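About Priruvstead Kitchens

Family run. Cabinet refitting, doors, drawers, hinges, the bits that wear out. Catrin Gronow started it in Brivunthorpe with 2 benches and a borrowed van, and she still does most of the measuring herself. We don't sell whole new kitchens. Plenty of places do that. We fix up the one you've got.

Workshop open weekdays, Saturdays by appointment. Ring first - parking is tight.

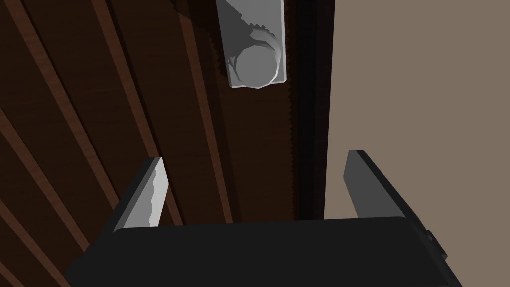
Most jobs start with the handles. People call and say the kitchen looks tired, and half the time new handles and a good clean will sort it. Light grey is what everybody asks for lately, a handle in that shade like the one in the picture, and it does go with nearly anything. Brass is comming back too. Bring an old one in with the screws if you can, so we can match the hole spacing. If we can't match it we fill and redrill, no extra charge up to 18 holes.

Hinges next. Soft close if you want it, plain if you don't. Drawer runners we keep in the usual lengths, odd ones take a week or so. Older kitchens from the Lulleo range are a bit of a headache (the runners were an unusual width) but we've got a box of spares put by. Ask. 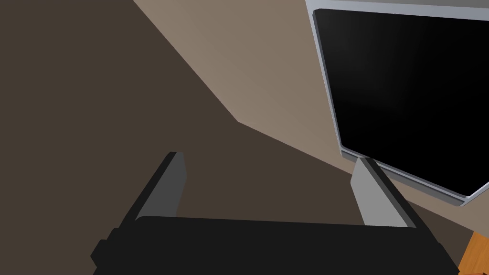 Doors take longer. We measure, you pick a finish, we cut and paint here in the shop. Allow about 6 weeks, more if you order in December because everyone wants it done before the family arrives. Deposit when you order, the rest when the last door is hung and you're happy with how it closes.

The team: Catrin on measuring and quotes, James on fitting, and whoever is free on the phones. Leave a message if we dont pick up, we do call back, usually the same evening.

Area covered is Brivunthorpe and anywhere within 60 miles. Further out, ask anyway - depends on the job and what else is on that week.

Quotes are free and good for 60 days. Prices on this page last checked Jan 13, 2018. Old doors taken away on request, just say when you book.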